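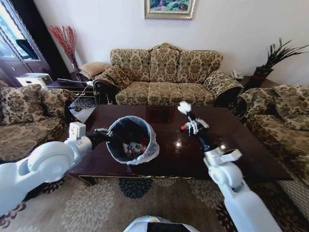 Left gripper on the bin rim, right arm over the table during the trash pickup task.

Fixing a left gripper that drops the bin

On our two-arm setup the left gripper started letting go of the trash bin partway through the task. The arm kept moving as if it still had the rim, and the bin tipped over. No error came up in the log. If yours does the same, work through these steps in order.

1. Press the emergency stop and wait for both arms to settle. Keep your hands out from between the grippers until the drive power is off.

2. Take the bin away and wipe the gripper tips with a dry cloth. Check the linkages for bits of wrapper.

3. Look at how the liner sits. A plastic liner folded over the rim can slide under the tips, and the gripper reads that as a good grip. Pull it snug and tuck the extra under the fold.

4. Power up and close the left gripper on the bare rim. Ours was set to 18 percent force, left over from a test with paper cups. We went to 30. At 70 the rim bent, so don't go that high.

5. Turn on the slip check in the Tekin control panel. It is off after every update.

6. Run the lift 5 times at low speed with an empty bin before you put trash back in.

If it still slips, swap the tip pads. Kadir Ekinci keeps spares at the Raltwood bench.

Last updated 1/1/25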